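Ballurora Neighbours' Newsletter
October 10, 2023

Saving power at home before summer

Thank you to all who came to the energy evening at Patholm Hall. We learned that many appliances use a little electricity even when we think they are off. Pao-chu Lu compared her bills over two winters and paid $102 less in the second one. She changed only small habits, such as switching off the television at the wall and washing clothes in cold water.
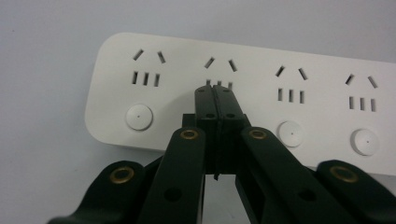 Branwen Sayce wrote to us afterwards that she would like the same advice for renters, who cannot change the hot water system or put in new insulation. We will ask the speaker to cover this in December.

The hall has 40 seats, so please put your name on the list at the library desk. Two energy meters can also be borrowed there, for 14 days each. Please bring them back with the cable and the colour guide.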